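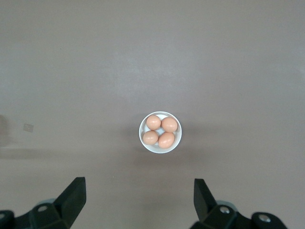
A small round bowl, white, on a plain tabletop.

Preserved lemons and pickles course returns in February

The Dirnier Food Centre is pleased to confirm that its course in home preserving will run again in February. Places were limited last winter, and the Centre was unable to accommodate all who applied. The programme has therefore been extended to two sessions, each repeated in the following week.

The first session covers salted and preserved lemons, pickled turnips and brined green chillies. The second is given over to fruit – quince, damson and dried apricot – and to the chutneys and pastes that may be made from them. Participants should bring a clean apron and two lidded jars of 500 ml. Salt, vinegar and spices will be supplied. Fresh produce will again come from the Ngcobo market garden, whose late lemons were well received last year.

Both sessions will be held in the teaching kitchen at Ikent, which reopened in the autumn after the replacement of its ovens and extraction system. The work cost more than 2,000 pounds and was met from the Centre's maintenance reserve. Visitors are asked to use the side entrance on Hisen Road, as the main doors remain closed in the evenings.

Members who completed the earlier course may attend the fruit session alone at a reduced fee. Those with allergies to mustard, celery or sulphites should say so on the booking form. The kitchen handles nuts daily and cannot be treated as a nut-free area.

The recipe booklet has been revised. It now gives all quantities in metric measures and includes a page on the safe storage of opened jars. Printed copies may be collected from the front desk – 415 were distributed last year – and a large-print edition is available on request.

Booking forms should be returned to the Centre's office. Places are allocated in order of receipt, and confirmation will be sent by post.

Issued by the Dirnier Food Centre, Nov 16, 2022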